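Pinza paralela Grasta G2 para brazos de sobremesa

Inicio / Equipos / Pinzas / Grasta G2

Ficha actualizada el 3 de julio de 2020

Referencia: 926
Fabricante: Grasta
Distribución y montaje: Zevitico
Disponibilidad: bajo pedido

La Grasta G2 es una pinza eléctrica de dos dedos con apertura paralela. Se monta en brazos de sobremesa mediante la brida Wemum y se gobierna desde el controlador Carbone, el mismo que utilizamos con las demás pinzas del catálogo. Está pensada para manipular objetos de uso doméstico: vajilla, envases, textiles pequeños y piezas con bordes redondeados.

Los dedos son desmontables. De serie se entrega un juego de dedos rectos; el juego ancho se pide aparte. El cambio se hace con una llave Allen y no obliga a desmontar la pinza del brazo. Después de cambiar los dedos hay que repetir el cero de apertura desde el menú del controlador.

Características

Tipo: paralela, eléctrica
Número de dedos: 2
Fuerza de agarre máxima: 40 N
Niveles de fuerza programables: 5
Acabado: negro mate
Conexión: cable único de alimentación y datos
Compatibilidad: brida Wemum, controlador Carbone

Pruebas en banco

Antes de incluir una pinza en el catálogo la probamos en nuestro propio banco. El montaje no cambia de un modelo a otro: mesa con mantel individual tejido, cámara fija a la altura de la mesa y una pieza de vajilla en el centro. El mantel se deja puesto porque se desplaza con facilidad, y así se aprecia enseguida si la pinza empuja el objeto en lugar de agarrarlo.

Las pruebas de la G2 las hizo Laiba Khattak. El cuenco es una de las piezas más exigentes del conjunto. La pared es curva, el borde es ancho y el pie es estrecho, de modo que un contacto descentrado lo hace girar o bascular. La aproximación se programa desde arriba, con parada sobre el borde antes del descenso final.

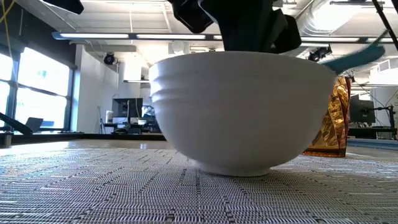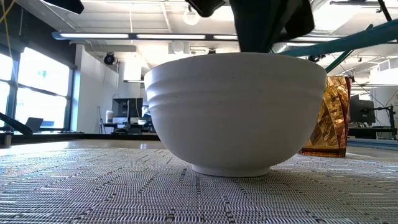
Cuenco de cerámica blanca sobre el mantel, con la pinza encima, en las dos imágenes.

La cámara lateral sirve para comprobar la altura de la pinza respecto al borde. No muestra el interior del cuenco, por lo que la posición de los dedos por dentro de la pared se revisa con una segunda cámara, colocada más arriba.

Resultados y observaciones

Con el nivel de fuerza 2 la pinza sujeta el cuenco por el borde sin deslizamiento apreciable. Con el nivel 1 el agarre es insuficiente en cuanto el brazo acelera. Los niveles superiores no aportan ninguna ventaja con cerámica y no los recomendamos para piezas esmaltadas finas.

En textiles el comportamiento es correcto si el paño tiene algún pliegue. Sobre un paño completamente extendido los dedos rectos tienden a resbalar; con el juego ancho mejora, aunque sigue siendo un caso difícil. Para quien trabaje sobre todo con tela hay otros modelos más adecuados en el catálogo.

Los envases metalizados y los objetos con reflejos fuertes no afectan a la pinza, pero sí a la cámara de profundidad si se utiliza para calcular el punto de agarre. En una sala con ventanales conviene ajustar la exposición a mano.

Comparación con la G1

La G1 sigue a la venta. Es más corta y pesa menos, y en espacios estrechos es preferible. Su controlador solo admite abierto o cerrado, sin regulación de fuerza, y por ese motivo no la ofrecemos para vajilla. Las bridas son iguales y los dedos de la G1 no sirven en la G2.

Bevan Wihongi comparó los dos modelos en enero con el mismo brazo y las mismas trayectorias. El informe se envía en PDF a quien lo solicite e incluye los registros de fuerza y los parámetros del controlador.

Contenido del paquete

Pinza G2 con dedos rectos montados
Cable de conexión
Brida Wemum y tornillería
Llave Allen
Guía de instalación en español e inglés

El controlador Carbone no está incluido. Si ya dispone de uno, compruebe la versión del firmware antes de hacer el pedido; las unidades antiguas necesitan una actualización, que es gratuita y se realiza por USB.

Mantenimiento

Limpiar las almohadillas de los dedos con un paño ligeramente humedecido, sin disolventes. Revisar el apriete de los tornillos de la brida tras las primeras horas de uso. Las almohadillas se venden como recambio y se sustituyen por parejas.

Pedidos y consultas

Para solicitar presupuesto indique la referencia, el modelo de brazo y el tipo de objeto que va a manipular. También hacemos pruebas con piezas del cliente en el banco de Zevitico, previa cita. Las piezas se devuelven junto con los vídeos de la prueba.

Productos relacionados

Grasta G1
Juego de dedos anchos para G2
Almohadillas de recambio
Controlador Carbone
Brida Wemum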